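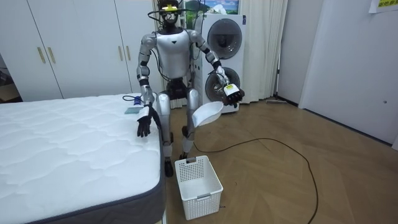

Dry Work: Cleaning a Quilted Mattress With a Brush and Dustpan

By Haf Gwilliam

A mattress top is one of the larger textile surfaces in a home and one of the least often cleaned. Sheets go through the washer every week or two. The cover underneath, on most beds, is sewn in place and stays where it is. In small bedrooms like the ones in the Penry building in Maltport, where a stacked washer-dryer shares the room with the bed and the wardrobe, the contrast is plain enough: the laundry equipment is a few steps away and the largest piece of fabric in the room will never go into it.

The usual advice is to vacuum. An upholstery head with good suction remains the best tool for fine dust and should be used a few times a year. Between those sessions, a hand brush and dustpan will take off the coarse material, meaning hair, lint, crumbs and the gray fluff that collects along seams. The method uses no water, makes little noise, and suits a room where there is no good place to park a vacuum.

Surface and stitching

The difficulty is in the quilting. A quilted top consists of a face fabric, a layer of padding and a backing, stitched through in a pattern. Where the needle passes, the layers are pulled together and the fabric sinks. Between the stitch lines it puffs up. Debris rolls off the puffed areas and settles in the seams.

Patterns behave differently. Straight channel quilting can be brushed along the channel in one pass. Diamonds need two passes, one per diagonal. Curved patterns, including waves and the interlocking scallops common on white covers, have no single direction, so any straight stroke will cross some seams and follow others. Short strokes from more than one angle are the only practical answer.

Eirlys Rees, who refurbishes furnished apartments for the Somora letting office, works across the bed first and then from head to foot. "If I only go one way, I come back with a flashlight and there's a line of lint in every curve," she says. She holds the flashlight low, almost level with the fabric, so the seams throw a shadow.

Tools

The brush should have soft bristles, long enough to reach the bottom of a seam without the block touching the puffed fabric. Stiff bristles raise pilling on knitted covers and can lift a loose stitch. A brush that has been used on floors should not be used here until it has been washed and fully dried. Keeping a separate one is simpler.
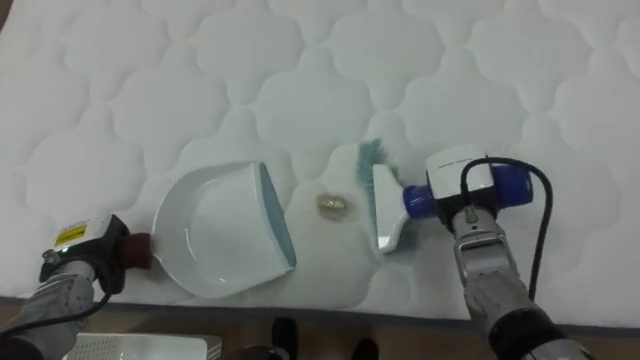
The pan matters more than most people expect. On a hard floor, the lip sits flat and the brush does the rest. On padding, the surface gives under the weight of the pan, and a rigid lip tends either to ride above the fabric or to dig into it. A flexible edge follows the surface better. Rees uses a Husent pan with a soft lip and presses down lightly at the back of the scoop, which depresses the padding just ahead of it and lets debris fall toward the opening.

Sequence

Strip the bed and let the cover air for 60 minutes with the curtains open. Slightly damp fabric holds on to lint, and a mattress that has just been slept on is usually slightly damp.

Start at the side farthest from where you are standing and work toward yourself in overlapping strips. Set the pan down at the near end of each strip and empty it before it is moved to the next. A full pan tips easily on a soft surface.

Finish with the perimeter. The piping where the top meets the side border forms a small ledge, and it usually holds more than the rest of the bed combined. Run the brush along it with the pan held under the edge.

Then do the floor. Some material always goes over the side, and on patterned wood such as herringbone it finds the joints between the blocks. Loose items should be collected in a basket beforehand so the whole strip beside the bed can be swept in one go.

On a double mattress, Rees allows up to 5 minutes for the top and a little less for the edges and floor. She has 53 beds on her list for August. Stains she leaves for a separate visit, with the cover treated before any further brushing, as bristles will push a powdery residue deeper into the quilting.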